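Witora Hall parking lot and drop-off loop
Walk-through checklist, with comments

Done on foot between 7:45 and 9:20 on a Wednesday in November, once before full daylight and once after. Items are marked OK, FIX or WATCH. FIX means a work order has been sent. WATCH means look at it again on the next walk.

Crosswalks

1. Paint visible from a driver's seat at both ends: FIX
The east crossing is fine. The one by the bike racks has worn through on the side where cars turn in, and from the driver's seat you see about half the stripes. Repaint the whole crossing, not just the bare part. The last patch job left two shades of white and the old one disappears in rain.

2. Curb ramps clear: OK
Leaves had collected at the bottom of the north ramp. Swept during the walk.

3. Signs upright and not blocked: FIX
The yield sign at the Vergara Street entrance is turned away from traffic. It looks like a truck mirror caught it. The post is still solid, so this only needs the bracket loosened and reset.

4. Sight lines at the corner: WATCH
The hedge is at hip height now. A driver can see an adult over it but would have trouble with someone bending to lock a bike. Trim before spring growth.

Speed and traffic flow

5. Posted limit readable: OK
The limit is 15 in the lot and on the loop. All the signs are clean. A few drivers coming off Vergara Street were clearly over it for the first stretch, and they slowed once they reached the first speed bump.

6. Speed bumps intact: FIX
The second bump has lost its end piece on the right. Cars are steering to that side to get one wheel around it, which puts them close to the walkway. This should be done first. If the part is going to take more than a week, put a cone at the gap.

7. One-way arrows: OK

8. Drop-off loop moving as planned: WATCH
Between 8:10 and 8:30 the line backed up past the loading dock. Students were getting out in the live lane and walking between stopped cars. The loop has room for them farther up, but the first driver tends to stop at the doors and everyone else stops behind. A "pull all the way forward" sign would help.
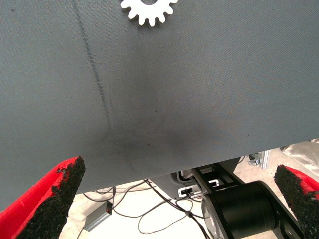
9. Delivery vehicles out of the loop during class change: FIX
A Nokeo van was parked in the loop with its flashers on from 8:15 until after the rush. The driver said the dock was full. The dock schedule needs to go to all suppliers again, with the class change times on it.

Lighting

10. Pole lights working: FIX
Poles 3 and 17 are out. Pole 17 is the one that covers the worn crosswalk in item 1, so treat the two together. The order is in with Celtar, who hold the lighting contract.

11. Lights come on early enough: WATCH
The timer has not been changed since the clocks went back. It was fine on the morning walk. Check it against dusk.

Emergency access

12. Fire lane clear: OK
One car was half over the line at 7:50 and had gone by 8:05.

13. Building number visible from the street: FIX
The number is 266 and it is on the wall beside the main doors, where it can't be read from Vergara Street. An ambulance crew coming in at night would have to enter the lot to find out if they had the right building. Add a reflective number at the entrance.

14. First aid kit at the front desk: FIX
The kit was there and the seal was broken. Gloves and large dressings were low, and there was no foil blanket. Restock and reseal.

15. Desk staff know what to do if someone is hit by a car: WATCH
We asked the person on shift. They knew to call 911 and to keep the injured person still. They did not know which entrance to send the ambulance to. The answer is the north entrance, and it should be on the card by the phone.

Reporting

16. Incident log up to date: OK
Two entries since the last walk, both for minor bumper damage with no injuries. Near misses also belong in the log, including the ones where everybody walks away. There were none written down, and from what we saw at 8:20 there should be.

Cost note: the approved limit for small repairs is $2000. Items 3, 6, 13 and 14 fit within it. The repainting in item 1 has to be quoted separately.

Next walk: same route, after dark, with items 4, 8, 11 and 15 checked again.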